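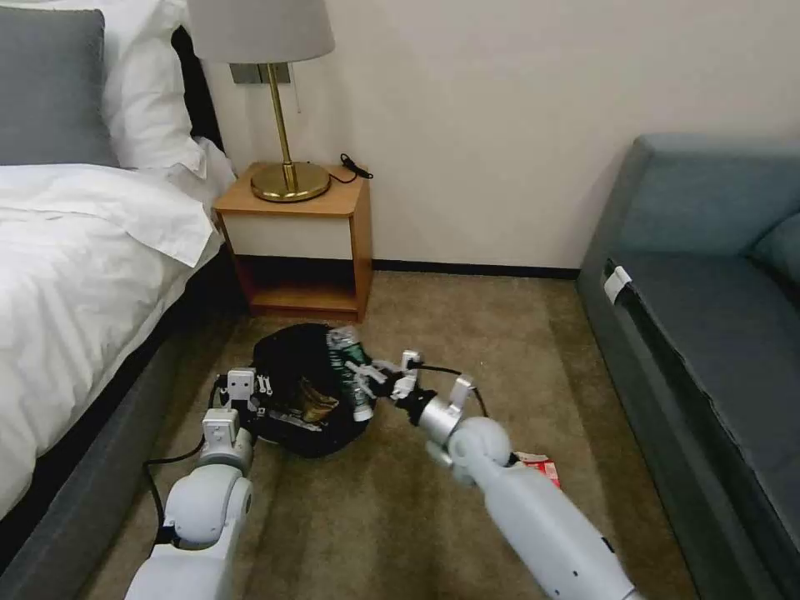
Two-arm backpack task in the Kiswood bedroom workspace.

Zollel Planning Software: Frequently Asked Questions
Maintained by Jingyi Mao. Last revised May 16, 2026.

What does Zollel do?
Zollel plans motion for two arms that share one workspace. It receives object poses from the Cheema perception module and returns a timed path for each arm.

Does the planner treat a backpack as a rigid object?
No. Soft items are stored as a coarse outline with one or more grasp regions. The outline is refreshed after every grasp attempt, and any path computed from an older outline is discarded.

May one gripper hold an object while the other remains open?
Yes. Each arm has its own grasp state. Operators should select "independent" in the task file. The "paired" setting requires both grippers to close before any lift is planned.

How are round objects handled?
A disc, such as a robot vacuum cleaner, has no preferred edge. The planner proposes grasps on opposite sides of the rim and rejects any pair that would bring the forearms too close together. Loose packaging on top of the disc should be labeled as a separate object.

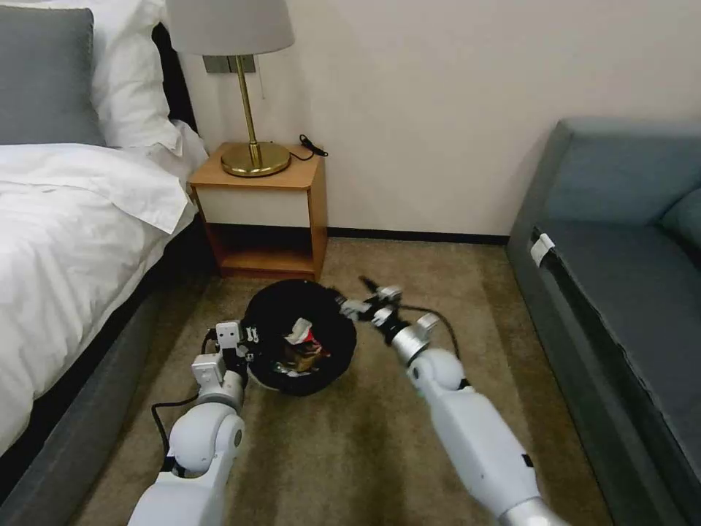 Are cables included in collision checking?
Only in part. Arm cables are modeled as a fixed margin along each forearm. Slack near the wrist is not tracked, and operators remain responsible for it.

What does error 257 mean?
Perception data arrived too late for the current plan. Confirm that Cheema is running, then reload the task file. If the error returns, attach the log to a Fikiretti support ticket.

When will the next release be available?
Release is planned for July. Existing task files will not need to be changed.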